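We went on the Friday coach from Lotholm, 11 of us from the pool club, and I have been boring everyone at home about sand ever since. If you look after a pool of any size and you ever get the chance to go round the Sutcliffe works at Jikolport on one of their open days, go. Take a jumper for the test hall and don't wear sandals.

I'd expected a sales room and a biscuit. We got the whole building, end to end, and people on every bench who were happy to stop and talk. Sutcliffe make filters, pumps and dosing gear for pools and spas, mostly the mid-sized stuff you find in school pools, hotels and small lidos like ours, and they also do repairs on units that are older than some of the people repairing them.

Coffee was at half past nine in the front building, next to the training benches. Comfort Mahama gave the welcome and the safety talk, and then put up a drawing of a pool circuit with all the labels missing. She had us shout out where the strainer goes, where the heater goes, where the chlorine goes in. We got the heater wrong, as a group, with great confidence. (After the filter, before the dosing point. I knew that! I did know that.)

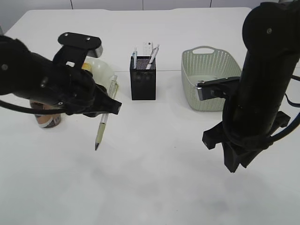

## The filter shop

This was my favourite part and I could have stayed all morning. The filter bodies come in as bare shells, and each one is fitted with its laterals, which are the slotted arms at the bottom that let the clean water out and keep the sand in. I have replaced a lateral at Lotholm, lying on my side in the plant room with a torch in my teeth, and it was a joy to see one fitted by someone standing upright in good light.

They had a cutaway filter with a clear side and dirty water going through it, and you could see how the muck sits in the top few inches of the bed while everything below stays nearly clean. Then the fitter switched it over to backwash and the whole bed lifted and tumbled like a pan of rice. All of us went "ooh". He ran it again for the ones at the back.

What I took away from it:

- We have been stopping our backwash too early. The sight glass goes clear, then cloudy again, then properly clear, and we've been shutting the valve at the first clear.
- Rinse afterwards, every time, or the first slug of loosened dirt goes straight back to the pool.
- Write down the clean pressure after fresh sand goes in. Without that number the gauge doesn't tell you much.
- Channels in the bed come up as good pressure and bad water, and that is exactly what we had last May.

I asked about glass media too. They sell both and were very even-handed. If our sand is sound and the laterals are good, there is no rush, and I liked them for saying so.

## Pumps and the repair bench

The repair bench is in the next bay and smells of warm dust and rubber. Pumps arrive in all sorts of states. One on the trolley had the job number 1547 chalked on the casing and an impeller so packed with hair and plaster strips that I had to look away and then look back again. The strainer basket had been left out "for better flow", according to the note that came with it.

We were shown how to tell a failing shaft seal from a weeping union, and I'm going to try to set it down while I remember it. Dry everything with a rag. Put a sheet of newspaper under the pump. Run it and look at where the first drip lands. Under the join between motor and wet end, it's the seal. Further forward, it's more likely to be the union or the lid. Never run it dry to "see if it's quieter", as somebody in our party who shall remain nameless has been known to do.
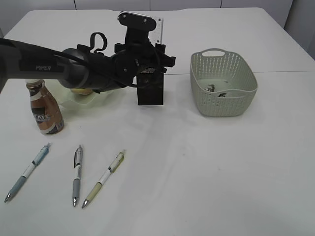

The variable speed pumps got a good half hour as well. Our own pump has one speed, flat out, and I'd assumed that was simply how pumps were. Turning one down overnight saves a surprising amount of power, but you have to check that the turnover still holds up for the number of bathers you get, and the heater has its own idea of how much flow it wants before it will fire. So it's a sit-down-with-a-pencil job before anyone starts pressing buttons. I came away wanting one all the same. The noise difference alone! We stood beside it talking in ordinary voices.

## Lunch, then water

Lunch was soup and very good cheese rolls in the canteen, and then we were split in two for the water testing. I'd brought a bottle from our pool wrapped in a tea towel. I should say that a sample that has sat on a coach for a couple of hours isn't worth much for chlorine, and I was told this kindly and then given a fresh one from their own tank to practise on.

Seven of us did the test on the same water and we got a lovely spread of results. Some had not rinsed the cell. One person had thumbprints all over the glass. I had crushed my tablet with my finger, and you mustn't, and I have been doing it for years. We did it again properly and our readings came in close together, and I felt ridiculously pleased.

The session on combined chlorine was the clearest I've ever had. When bathers complain that the pool "reeks of chlorine", the smell usually comes from chlorine that has already been used up on sweat and so on, and the cure is very often more fresh water and better showering before the swim. I've tried to explain this at our front desk so many times. Now I have a handout.

There was also a Dotmont dosing controller on the wall, fitted to a small spa, and we took turns upsetting it. Somebody tipped in a cup of acid solution (under supervision, goggles on) and we watched it think, wait and correct. The waiting was the bit that surprised me. It gives a small dose and then leaves the water time to mix before it looks again, which is a great deal more patient than I am with a bucket. The probes need cleaning and checking by hand all the same, so the test kit stays out on the shelf.

## On the way home

We left just after four and were back at Lotholm in good time, with the conversation on the coach almost entirely about backwashing. I'd put our name down for the next one already. They take small groups, there's level access to everything apart from the gallery over the test hall, and the parking is free if you come by car. Ring first and say what kind of pool you have, and they'll shape the afternoon round it.
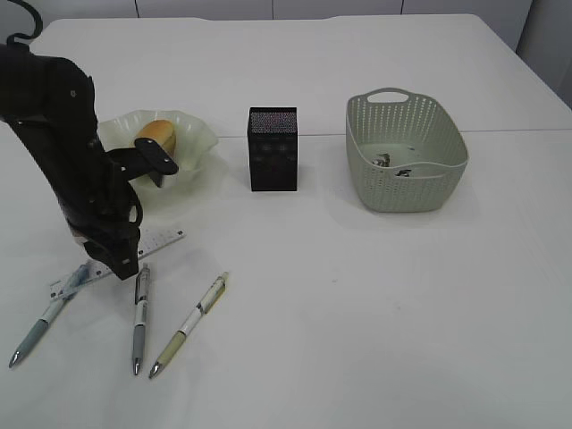
Deepak Sisodia writes: Good report, and I'm glad somebody took notes in the filter shop. One thing to add on the backwash. The fitter told our half of the group to check the air release before starting, and to open and shut the valves slowly with the pump off. Moving the handle with the pump running is what wears out the spider gasket, and I suspect that is why ours leaks to waste. I've ordered a new one. I can fit it on the next closed morning if someone will hold the torch.

I'll hold the torch. Bring a spare O-ring for the lid while you're at it, ours has gone flat on one side.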